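News > Press Releases > Family & Parenting

Print this page | E-mail this release
Shares: 18 | Comments: 2

KINDGATE OPENS SLEEPAWAY PREP EVENINGS FOR NERVOUS FAMILIES
Children also welcome

JILTON, 13th June — Kindgate, the Jilton family center, will hold 2 free evenings this month for parents sending a child to overnight camp for the first time. Each session covers packing, homesickness and the art of writing a letter that does not mention how much the dog misses everyone.

"We began planning in January, when a father asked whether he could rent a cabin next door to his daughter's," said program director Lejla Krasniqi. "He could not. We felt he might like to talk it over."

Sessions are open to families with children entering grade 4 or above. Places are limited to 18 families per evening, and grandparents count as family, whatever they have said about camp food. To reserve, call the Kindgate front desk.

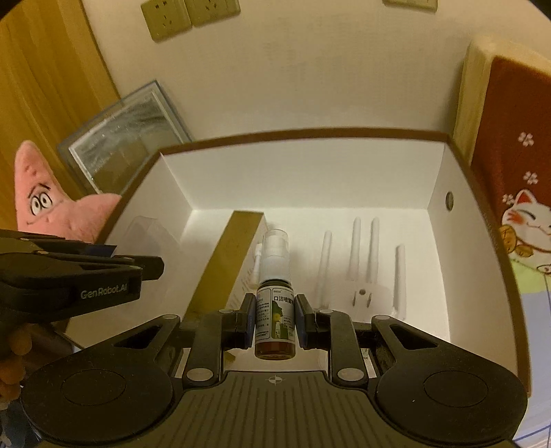

Packing takes up the first half of each evening, and parents are asked to bring the bag they would send if camp started tomorrow. Staff will go through it kindly. Anything in glass, such as a small amber-brown spray bottle, is best swapped for plastic before it meets a bunk bed — and everything, socks included, should carry a name.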